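4.2 Small packaged goods on the household table

The second group of objects in the Plikley inventory consists of small rigid or semi-rigid packages that people leave on tables between uses: matchboxes, tea tins, playing cards, medicine cartons and cigarette packs. Of the 3377 items logged across the homes in the study, 809 fall into this group. They were recorded where they lay, together with whatever they were lying on or next to.

We coded each package for three features. The first is the main color of the largest face. The second is the script and direction of the printing. The third is the neighboring object, which we took to be the nearest item not of the same type. Coding followed the scheme in Escobedo, with one change. Escobedo treats tablecloths and other coverings as part of the furniture, and we list them as separate textiles. In many homes the cloth was changed more often than anything placed on it, and folding it into the furniture entry would have lost that.

Cigarette packs were the easiest items to code for color and among the harder ones for print. Most brands rely on a single strong ground color, so the first feature was rarely in doubt. The lettering is another matter. Packs are handled and set down at any angle, and the wrapper film catches the light, so that small text is often lost while the brand name stays readable. Where only the brand characters could be read, we entered those and left the remaining fields blank – no text was filled in from catalogs or from other copies of the same pack.

Textiles near the packages were entered by color, surface pattern and state (flat, folded, bunched or knotted). Knotted cloths were rare enough in the pilot that we nearly dropped the category. We kept it because a knot changes the outline of a cloth so much that coders who had labeled the same piece flat did not always match the two entries.

Figure 2 gives a case in which all three features apply. The pack is coded red, with the brand characters 中华 in pale gold and the smaller columns of text left blank. The neighboring object is a light blue cloth with a fine quilted or waffle pattern, state "knotted," and the covering is a separate entry in light blue and grey.
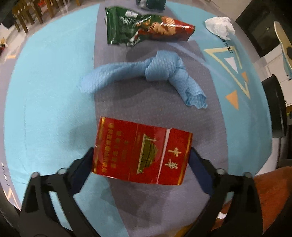 Figure 2. Red cigarette pack with gold print, knotted light blue cloth, and covered table.

Solow objected to the third feature when the scheme was circulated, arguing that the nearest object says little about a package that may have been put down in passing, and that a list of everything within arm's reach would serve better. We tried this on a subset of 300 items from the Draltex homes. The lists were long and coders disagreed on where to stop, so the single neighbor was kept for the full inventory.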